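We use cookies to remember your settings. Accept | Manage

Gillimdale Open Water Swimming Club
Minutes of the October meeting

The meeting was opened at 7.10 pm with 14 members present. The minutes of the previous meeting were accepted without changes.

1. Lake crossing. The council has given permission for the crossing, but only with two safety boats on the water. We have one. Fultex has offered to lend a second boat and the fuel will be paid by the club.

2. Wetsuit rule. There was a long discussion. It was agreed that wetsuits are compulsory under 14 degrees and optional above — the temperature is to be measured at the jetty at 6 am.
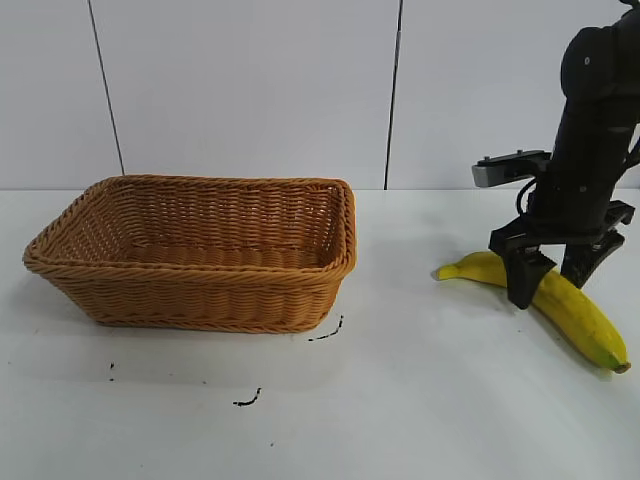 2 min read

3. Money. The balance is $504 after payment of the buoys. The Pitkänen tow floats are not yet ordered, as the colour was not decided. Members voted for orange.

4. Winter training. The pool at Florkell can give us two lanes from 6 pm. Some members find this too early after work. The secretary will ask for a later hour.

5. Other business. The key of the boat shed is still missing. Please look in your bags.

The meeting was closed at 8.35 pm.

Related
Minutes of the September meeting
Lake crossing: how to enter
Tides and jetty access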